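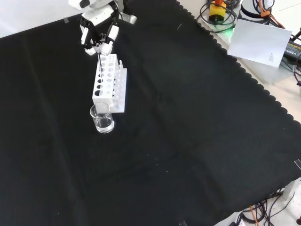
White test tube rack on black cloth, one thin clear rod at the corner.

1/ I want to write a few posts on labeling. I have worked in small labs in two countries, and the most time I have lost in my life, I lost to tubes with bad labels.

2/ My first lab used masking tape and a ballpoint pen. It looks fine in the morning. After one night in the freezer the tape curls, and you find it on the bottom of the box like old leaves.

3/ Then we bought freezer labels from Primis. They stay on very well. But you must put them on a dry tube at room temperature. If there is frost, even a little, they slide off. I learned this with a full box from June, which I could not identify anymore.

4/ What to write. My old boss wanted the full name of the sample, the buffer, the date and the initials. On a small tube this is not possible if your handwriting is like mine. Now I write only a short code, 8 characters, and everything else goes in the notebook.

5/ The code must be the same on the cap and on the side. Caps get mixed. Everybody says they will not mix the caps, and then the phone rings.

6/ Please do not use O and 0 in the same code. Also not I and 1. I spent one whole afternoon looking for a sample that was in my hand.

7/ About pens: ethanol removes most "permanent" ink. The Stustico fine one survives a quick wipe, but not a long one. Pencil on a paper label survives better than you think – only it is ugly.

8/ Someone asked me about printers. We have a Clitell, the small model. I like it, but the roll is expensive and the software forgets my template every time it updates. For 2 tubes I still take the pen.

9/ In the Østergaard building there is a shared freezer with a rule on the door: no name, no date, we throw it away. I thought this was very rude when I arrived. Now I would like the same rule for our kitchen fridge.

10/ If you have a code system that has survived more than one student, please send it to me. I am still changing mine.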